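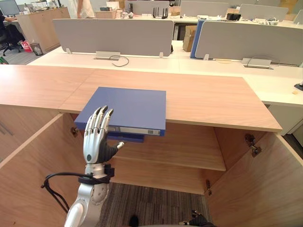 Prydderch Records Project: progress report to the Stukine Fund

Period covered: March to June
Prepared by the records office, Tudanlow Community Archive

The grant pays for the sorting, relabelling and rehousing of the Prydderch binders, which came to us when the Dralline office closed. It also covers cabinet repairs and the cost of labels and replacement binders. This is the second of three reports.

Where we are up to

The collection has 1279 binders. At the end of June, 600 had been checked, given a new spine label and entered in the register. The rest have been sorted by series but still carry their old Dralline labels or none at all.

Of the 16 cabinets in the records room, 13 have been emptied, wiped out and refilled in the new order. The remaining three hold the property series, which we have left until last. Its old numbering restarts twice and we want the rest of the register settled before we touch it.

The work runs one cabinet at a time. Both doors are opened right out, the binders come off the shelf and are put on the cabinet top, and each one is checked against the list before it goes back. Binders on top of a cabinet are working stock and are not available for loan until the cabinet is closed again. We put a note about this on the enquiries desk in April after two requests were held up.

Labels and binders

The new labels go on the spine, with a barcode towards one end. We tried a smaller label first and found it hard to read on the lower shelves, so the first batch was redone at our own cost.

Medium blue and navy binders have been kept in use wherever the rings still close. Colour has no meaning in the new system. The Dralline office seems to have used navy for closed matters at one stage, but the practice was dropped partway through and we could not rely on it. Where a navy cover might tell a reader something, we have noted it in the register.

Cabinets

The light wood-grain cabinets are staying. They have a single shelf across the inside, which suits the standard binder but wastes space above the thinner report folders. We looked at adding a second shelf and decided against it for this grant.

Hinges were the main repair. Several doors had dropped and were catching when opened fully. These have been tightened, and the worst of them replaced. The carpet under the cabinets was vacuumed as each one was emptied, and no damp was found.
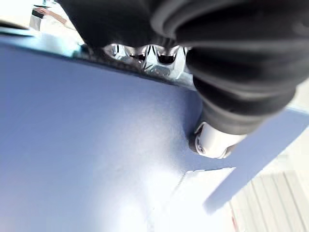
Reading time: 3 minutes

Surface cleaning

Cleaning has taken longer than planned. Blue finishes show every smudge and speck under strong light, and a dry cloth does not shift all of it. We now use a slightly damp cloth followed by a dry one. Solvent was tested on a discarded binder and took the colour off, so it is not being used on anything.

We are cleaning for handling, not for looks. If a mark does not rub off onto a glove it is left alone.

Budget

Labels and replacement binders are under budget. Hinges and fittings are over, and we have met the difference from the binder line as agreed in May. Staff hours are in line with the plan. A full statement is attached separately.

Problems and changes

The register had to be paused for part of May while duplicate numbers were fixed. Most came from binders that had been split in two at Dralline with both halves keeping the same number. The second half now has a suffix.

A small number of binders contain loose maps too large for the cabinets. These have been listed and moved to the plan drawers. They remain part of the Prydderch collection in the register.

Next period

- Finish the three property series cabinets
- Label and register the remaining binders
- Print a shelf list for the inside of each left-hand door
- Reopen full loans from the collection

We would like to carry any unspent label money over for the shelf lists. Please let us know if this needs a formal variation.

Home | Projects | Reports | Visit | Contact

Tudanlow Community Archive. Contact the records office. Copyright Tudanlow Community Archive. Back to top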